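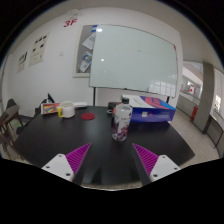

Re: [office-list] Round table by the whiteboard

Dinesh Thakur wrote:
> Can we clear the black table before the Renmont people
> come at 2? The big box has been sitting there since April.

I can do it after lunch. The box goes to the storage room on 5, next to the Cestex samples. If the mug with the yellow handle is yours, please take it back to your desk.

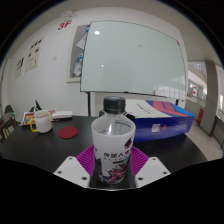 The bottle with the black cap can go in the fridge if anyone wants it, otherwise I'll recycle it. The red coaster stays. Samran, do you need the whiteboard moved too, or is it fine where it is?

Valbona Hoxha

Filed under: Office, Shared spaces
Contact the list owner | Back to top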